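Stuvlow library to open on Sundays through December

STUVLOW -- The Stuvlow town library will open on Sundays from next month, adding afternoon hours that residents have asked for since the Halás Street branch closed.

The new hours were approved at a meeting on 16 March 2020 and will run as a trial through December. The library will open at noon on Sundays and close at five. Weekday hours will stay the same.

Library director Blažena Brabec said the change came out of a survey mailed to cardholders over the winter. The library got 900 replies, and Sunday was the day most often requested.

"We heard from parents, from people who work Saturdays, and from students who have nowhere quiet to study before the school week," Brabec said. "Saturday mornings are already full. We needed another day."

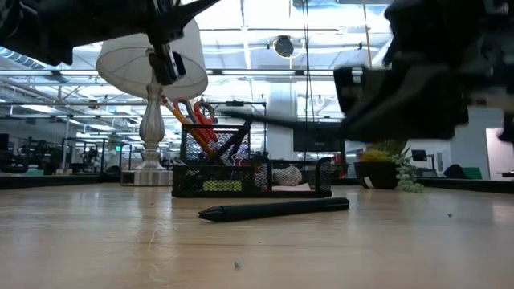 The extra hours will be covered by two part-time clerks. One of the jobs has been filled, and the other is posted on the town website until the end of the month. Applicants need a high school diploma and must be able to work 10 hours a week, including every other Sunday.

The town is paying for the trial out of money left over from the roof repair, which came in under budget. Matěj Koubek, the town's finance officer, said no new taxes are involved. If the hours are kept after December, they will have to go into the regular budget -- and that will need a separate vote.
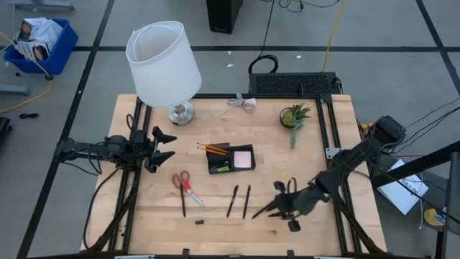 Not all services will be offered on Sundays. The local history room will stay locked, and passport applications will still be taken on weekdays only. Books can be borrowed and returned, and the study tables on the second floor will be open to anyone with a card. The tables seat around 100 people.

Socorro Tello, who teaches evening English classes at the library, said she hopes to move one class to Sunday afternoon. Her Thursday group has a waiting list.

The Wirura bus does not run on Sundays. Brabec said she has asked the bus company about adding a stop, but has not had an answer. Parking behind the building is free all day.

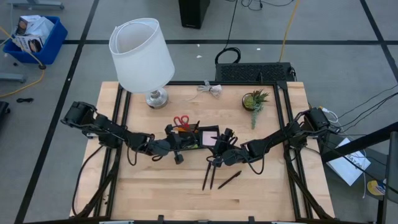

How to comment

Residents can leave written comments at the front desk or send them by mail to the town clerk, Bohumila Vaněk. Comments on the Sunday hours will be accepted until the trial ends.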